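The bypass that took 12 years to reach the river

Llinos Dafis
10/13/24

Drivers heading into Sriwong from the east still slow down at the Tekness roundabout, even though there is no longer any need to. For most of its life the dual carriageway ended there. Four lanes became two, the speed limit dropped, and everything bound for the docks went through the middle of town past the school and the old corn exchange.

The first length of the bypass was built cheaply and in a hurry. It had no hard shoulder, the slip roads were too short, and the drainage at the Plasura end was laid to a fall so slight that water stood in the nearside lane after any decent rain. Engineers at the county knew this when it opened. The plan was to put it right when the second length was built, and the second length was expected to follow within two years.
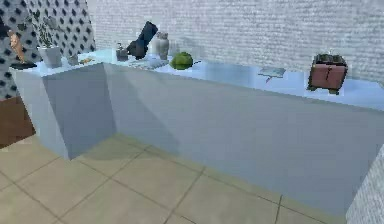

It did not. The line chosen for the river crossing ran over soft ground, and the borings showed peat to a greater depth than the desk study had allowed for. A shorter route to the north would have avoided the worst of it but meant taking down a row of houses on Novorine Lane. There was a public inquiry, then a second one, and by the time the inspector reported, the money had gone to another scheme.

In the meantime traffic grew. The road had been designed for 8,000 vehicles a day, and the lorries came on top of that once the container yard opened. Residents on the through route asked for a night-time lorry ban and got one, with an exemption for local deliveries that was wide enough to cover nearly everyone.
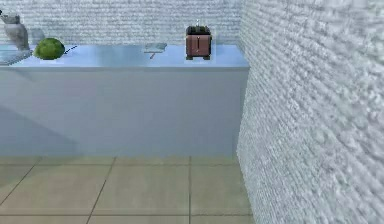

8 min read

Work on the crossing finally started on the southern line, the one first proposed. The peat was dug out in strips and replaced with crushed stone, and the bridge stands on piles driven well below it. The approach embankment was left to settle over a full winter before any surfacing went down. It settled more on the west side than the east, and there is still a dip you can feel at 60.

The county used the same contract to rebuild part of the original road. Both slip roads at Plasura were lengthened and the drains relaid. The stretch between there and Tekness was resurfaced but not widened, so it still has no hard shoulder. A breakdown on it closes a lane, as happened twice in August.

Counts taken since the opening show 4,000 fewer vehicles a day on the old route through town. Most of those that remain are local. The corn exchange junction has lost its right-turn filter, and the crossing outside the school has been moved closer to the gate.

The roundabout at Tekness was meant to be replaced by a flyover. Land for it was bought with the first length and is let for grazing on a yearly licence.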